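Ultdale Student Robotics Club – Tabletop Pick and Place, Set 2

README for the data files

Overview

These recordings were made by members of the Ultdale Student Robotics Club for the Clodden student competition. The task in our category is simple to say: take one small everyday object from a table and put it down at another place on the same table. We teach the arm from demonstrations which we record with a hand-held gripper, so no robot is needed at the table.

The set has 158 demonstrations, recorded by 6 club members in February. Set 1 was recorded in our school workshop and is kept in a separate folder.

Place and objects

We wanted a room which looks different from the workshop. All of Set 2 is from one large wooden table with a wavy grain, with a sofa behind it and a window on one side. The background was not cleared. Chairs, cushions and a person working on a laptop can be seen in many recordings, and we ask users not to crop them away if they want to compare results with ours.

A grasp of the pink container, with the sticker sheet and the shaker bottle further back on the table:

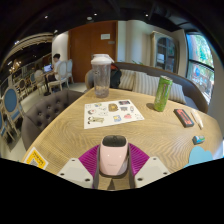

How we recorded

Each demonstration starts with the fingers open above the table. The operator moves to the object, closes, lifts, carries, and opens again. We agreed to move slowly – the first attempts in Set 1 were too fast and the position tracking was lost many times. Objects that are not used in a demonstration stay on the table as distractors.
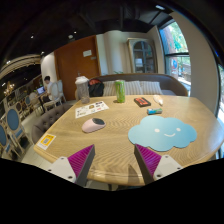

Open fingers over the table, with the pink mouse and the light blue cloud mat in front.

Known problems

In 17 demonstrations the object slips before it is placed. They are marked "slip" in the labels file and we did not use them for training.

The QR code card on the table is not a calibration marker. Please do not use it as one.

Light from the window changes between morning and afternoon recordings. We did not correct it.

Use

Student teams can use the files freely for the Clodden competition and for school work. For any other use, please write to the club first. Corrections to the labels are welcome – send us the demonstration number and the new label, and we will add them to the next version.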